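A Day at the Favard Open House in Clallstead 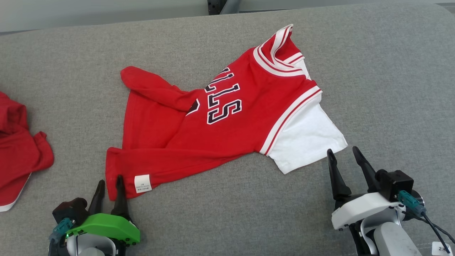
I had been looking forward to the Favard open house ever since the July one filled up before I could get a place, so on 20th March I took the early train to Clallstead with a notebook and far too many sandwiches. What I wanted to hear about was Ccori, their planning software, and in particular how it decides where to take hold of something that has no fixed shape. Our host was very patient with me on this. A box has corners and a mug has a handle, she said, but a red and white jersey lying crumpled on gray fabric, with one sleeve twisted back over the body and half the lettering lost in a fold, gives the perception side very little to go on. Ccori looks for edges it can trust – a hem, a collar, a striped band – and scores each one as a place to grip.

The scoring screen was my favorite part of the whole visit. Every candidate grasp gets a number and a short note on why it was ranked that way, and you can scroll back through old runs and see what the planner was thinking. The run we looked at had 137 candidates, which the planner cut to 28 after checking whether both arms could reach without crossing, and then to 3 that it would really consider. I asked what happens when all of them are bad, and the answer was that it tugs gently at the cloth and looks again. I do that with my own laundry!

After lunch (the sandwiches were shared out) we had a talk on the replay tool. It lets you change one setting, say the grip height, and rerun the planning on saved camera data. The talk was meant to last 60 minutes and went well over, mostly thanks to questions from the back row about gripper timing – a few of those were mine, I'm afraid.

One small note for anyone searching for them: my printed badge said Fevard, but it is Favard with an a.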